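4/21/26

# Burken Observatory to reopen its public dome in August

The Burken Observatory will reopen its main dome to the public in August, after a closure for repairs to the roof, the shutter and the drive of the main telescope. Booking for the first public evenings is open now through the observatory office.

The dome has been shut to visitors for 21 months. During that time the society that runs the site has kept up its meetings in the lecture room and its outdoor observing on the south lawn, weather permitting. Members with their own instruments have used the concrete piers behind the workshop.

## Work on the dome

The old shutter ran on a hand winch and had become hard to move in cold weather. It has been replaced with a two-part shutter that opens from the top, so that the lower section can stay closed on windy nights. The rail on which the dome turns has been levelled and the worst of its wheels changed. Rainwater had been getting in above the north window for several winters, and that part of the roof has been stripped and covered again.

The metalwork was carried out by Voß, which also made the new handrail on the stairs. The stairs themselves are the original ones and remain steep. Visitors who can't manage them will be able to follow the view from the main telescope on a screen in the lecture room.

## The telescope

The main telescope is a long-focus refractor and has been at Burken since the dome was built. Its lens was taken out, cleaned and put back in its cell by members of the society's instrument section. The clock drive, which had not kept good time for years, has been fitted with a new motor and gearing. The original weights and governor are on display on the ground floor.

A smaller reflecting telescope, known at the observatory as the Kalano, will be used alongside it. The Kalano is mounted on the west terrace and is better suited to star clusters, nebulae and the brighter galaxies. The refractor will mainly be used for the Moon, the planets and double stars.

## Public evenings

There will be 11 public evenings in the first season. Each one begins with a short talk in the lecture room, followed by observing if the sky is clear. If it is cloudy, the talk will be longer and visitors will be shown the dome and the instruments with the lights on. Tickets aren't refunded for cloud, but anyone with a ticket for a cloudy evening may come to one later evening without paying again.

Groups in the dome are limited to six people at a time. The observatory asks visitors to dress for the outdoors, as the dome is not heated, and to leave white torches in their bags. Red torches can be borrowed at the door. Children are welcome with an adult.

School groups can be received in the afternoon for a visit to the dome and, when the Sun is out, a look at sunspots through a filtered telescope. Schools should write to the office giving the age of the pupils and a choice of dates. 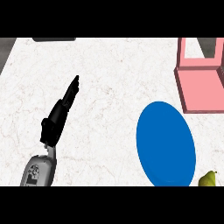
*Issued by the Press Office, Burken Observatory*

## Variable star records

The society will also make its variable star records available to the public for the first time. The Waken logbooks hold observations made by members from the site and from their own gardens. More than 400 pages have been scanned so far, and the rest will follow as the checking is done.

The records are being copied into tables so that the brightness estimates can be used by other observers. Where the handwriting is unclear, the entry is marked as doubtful and the scanned page is given next to it. The comparison charts used at the time are included where they have survived. Several are missing, and the society would be glad to hear from former members who may have copies.

## Getting there

The observatory is reached by the lane from Burken church. The car park is at the lower gate and the path up to the dome is unlit, apart from low red markers. Drivers are asked to dip their headlights at the bend and to switch them off once parked. Bicycles can be left beside the workshop.

Bookings, school visits and press enquiries: Burken Observatory office. Members of the press who would like to see the dome before the first public evening should contact the office to arrange a time.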